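Technische Sachbearbeitung Lebensmittelsensorik (m/w/d) in Teilzeit oder Vollzeit

Drovimwood Prüflabor, Standort Liltmont
Kennziffer 644
Eintritt: Mai oder nach Vereinbarung

Das Prüflabor Drovimwood führt sensorische und physikalische Untersuchungen an Back- und Süßwaren durch. Auftraggeber sind Handwerksbäckereien, Zulieferer von Glasuren und Fettmassen sowie Betreiber von Kantinen. Der Arbeitsbereich Sensorik umfasst derzeit drei Stellen und wird von Amparo Carrasco geleitet. Zur Verstärkung wird eine Person gesucht, die Prüfreihen eigenständig vorbereitet, durchführt und auswertet.

Aufgaben

Vorbereitung von Prüfmustern nach Arbeitsanweisung, einschließlich Verblindung und Kodierung
Durchführung von Dreieckstests, Rangordnungsprüfungen und beschreibenden Profilprüfungen
Texturmessungen an Krume und Überzug, Bestimmung der Wasseraktivität
Betreuung der Prüfpersonen während der Sitzungen
Erfassung der Ergebnisse in der Labordatenbank Enar und statistische Auswertung
Pflege der Referenzmuster und der zugehörigen Dokumentation
Mitarbeit bei der Überarbeitung der internen Prüfvorschriften

Der Schwerpunkt liegt im ersten Jahr auf der Prüfreihe Calvo. Gegenstand der Reihe ist die Haltbarkeit von Überzügen auf Hefe- und Rührteiggebäck unter wechselnder Luftfeuchte. Bewertet werden Glanz, Rissbildung, Klebrigkeit und Farbstabilität. Die Prüfungen laufen über mehrere Lagerungsstufen; der Zeitplan der Probenahme ist verbindlich und richtet sich nach der Einlagerung.

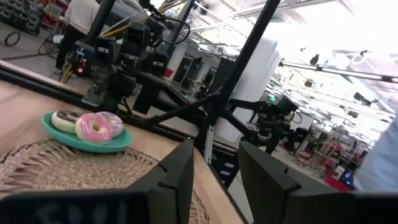
Für die visuelle Bewertung gilt eine hausinterne Farb- und Oberflächenskala, in die neue Beschäftigte eingearbeitet werden. Die Einarbeitung übernimmt Ülle Ozoliņš. Sie schließt mit einem Abgleich gegen das bestehende Panel ab. Erst danach werden eigene Bewertungen in die Berichte übernommen.

Anforderungen

Abgeschlossene Ausbildung als Lebensmitteltechnische Assistenz, Fachkraft für Lebensmitteltechnik, Konditorin oder Konditor mit Laborerfahrung oder vergleichbare Qualifikation
Sichere Kenntnisse in Tabellenkalkulation, Grundkenntnisse in beschreibender Statistik
Sorgfältige Protokollführung
Deutsch in Wort und Schrift auf dem Niveau C1, Lesekenntnisse in Englisch
Bereitschaft zur Verkostung aller im Labor geprüften Warengruppen

Nicht geeignet ist die Stelle für Personen mit Allergien gegen Weizen, Ei, Milch, Soja oder Schalenfrüchte. Eine Einschränkung des Farbsehens schließt die Mitarbeit an der visuellen Bewertung aus – in diesem Fall ist ein Einsatz in der Texturmessung möglich und sollte in der Bewerbung angesprochen werden. Erfahrung mit Texturanalysatoren ist erwünscht, wird aber nicht vorausgesetzt.

Rahmenbedingungen

Die Stelle ist zunächst auf 2 Jahre befristet. Eine Verlängerung ist vorgesehen, sofern die Prüfreihe Calvo fortgeführt wird. Die Arbeitszeit kann zwischen halber und voller Stelle vereinbart werden. Einzelne Sitzungen finden am Samstag statt und werden durch Freizeit in der Folgewoche ausgeglichen. Laborkleidung wird gestellt und gereinigt. Für den Umzug an den Standort kann ein einmaliger Zuschuss von 400 Euro beantragt werden.

An Prüftagen sind Parfüm, stark riechende Pflegemittel und Rauchen vor den Sitzungen nicht gestattet. Das gilt auch für Beschäftigte, die selbst nicht verkosten, sich aber in den Prüfräumen aufhalten.

Bewerbung

Einzureichen sind Lebenslauf, Ausbildungsnachweis und Arbeitszeugnisse in einer zusammenhängenden PDF-Datei unter Angabe der Kennziffer. Ein Anschreiben ist nicht erforderlich; eine kurze Angabe zur gewünschten Arbeitszeit und zum frühesten Eintrittstermin genügt. Unterlagen in Papierform werden nicht zurückgesandt.

Das Auswahlverfahren besteht aus einem Gespräch und einer praktischen Prüfung der Grundgeschmacksarten. Vor der Prüfung sollte eine Stunde lang nichts außer Wasser zu sich genommen werden. Reisekosten werden nach vorheriger Absprache erstattet.

Fachliche Auskünfte erteilt Iñaki Pacheco, Fragen zu Vertrag und Eingruppierung beantwortet Julián Lozano in der Personalstelle. Beide sind über die Zentrale in Liltmont zu erreichen.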